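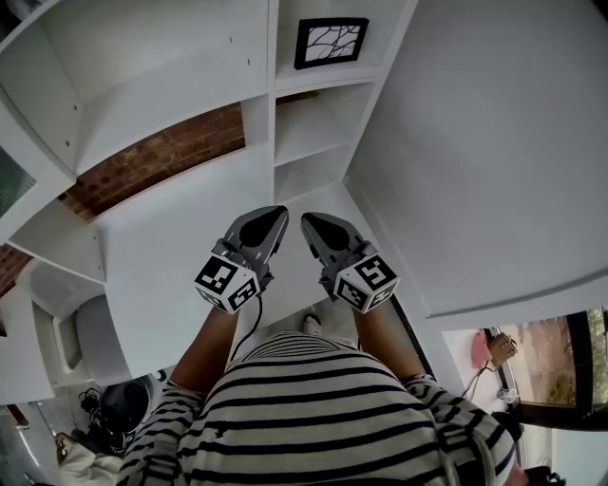
Monday, June 21, 2021

My wish for this summer was a white shelf, and I have been slow with it. I looked at many pages before I chose one from Farnura, because it has open compartments in different sizes. I did not want doors. With doors I forget what I own.

My friend Sebastian Bratu thinks a shelf should be filled on the first day, otherwise it looks sad. I think the opposite. At my last address I filled everything in one evening and then I lived three years with the iron next to the dictionaries. So now I go slowly, one compartment at a time, and I leave the rest open until I know what I need there.

The first thing I decided was the small picture with the thick black border. It has black lines on white, a little like branches of a tree, and it is at the top of the middle column. I moved it in my head many times, but in that place it can stay. The brick wall was the other question. I like red brick very much and I did not want to hide it completely, so I am glad that a band of it still shows behind the white boards.

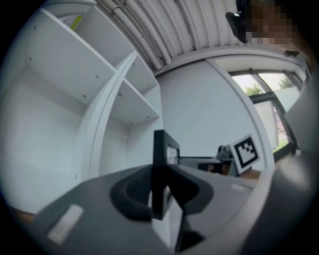 The big compartment and its smaller neighbors, still waiting.

For the big compartment I have a plan – my winter blankets, folded in half and then rolled. The narrow ones on the right side will be for paper and for the letters I have to answer. I have also ordered 40 labels from Odix, which is too many, but they did not sell a smaller pack.

What I still do not know is how to use the holes for the shelf pins. I could move one board lower and get space for tall books, but then the compartment under it becomes too small for a box. Lwazi Molefe told me to measure the books first. I will do it before July, and then I will write again with the sizes.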